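Section 4. Comparing End Effectors on the Tresteo Arm

4.1 Purpose

This section describes how to compare the Hiltar multi-finger hand with the Iltska two-jaw gripper on the same arm and the same controller. Both units must be tested with the same item, from the same start pose, at the same speed. Results obtained with different items are not to be placed in the same record.

4.2 Before You Begin

Confirm that Section 3 (Wrist Camera Alignment) has been completed and signed off. The comparison may be carried out only by trained operators. Requests for access are handled by Mali Ifans.

CAUTION: Switch off arm power before fitting or removing either unit. The controller holds a charge after shutdown. Wait until the status lamp is fully dark.

4.3 Procedure

1. Fit the end effector and tighten the mounting ring by hand, then with the supplied wrench.

2. Check that the protective sleeve and any plastic cover are clear of the finger joints. Run the fingers through one full open and close cycle at low speed.

3. Load the matching profile on the controller. Profile 178 is for the hand. The jaw gripper uses the default profile.

4. Lay the test item on its side on the green surface. A labeled bottle is suitable -- the label gives the camera clear edges to follow.

5. Move the arm to the start pose. The fingertips must not touch the item at this point.

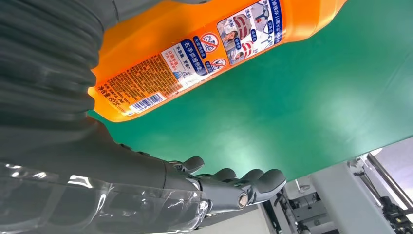

Figure 4-2. Wrist camera view with the multi-finger hand clear of the bottle.

6. Save the camera view with the trial record before starting the grasp.

7. Set the approach distance to 200 mm and the closing time to 400 ms. Start the trial from the controller, not from the hand pendant.

8. When the trial ends, enter the result as Held, Slipped or Missed. Return the arm to the start pose and repeat as required by the test plan.

9. Exchange the end effector and repeat steps 1 to 8.

NOTE: Glare from a plastic cover may affect the camera reading. If the item outline is lost, adjust the lighting and save a new view. Do not change the camera exposure between units.

CAUTION: Keep hands outside the marked work area whenever the controller is in Run mode. If a finger stalls, press Stop and wait for the drive to release -- do not pull the item free.

4.4 Records

Trial records are kept in the Yüksel folder under the name of the end effector. Questions about controller profiles should be sent to Hideaki Fujimoto, and worn or damaged finger pads reported to Cengiz Akgül before the next trial.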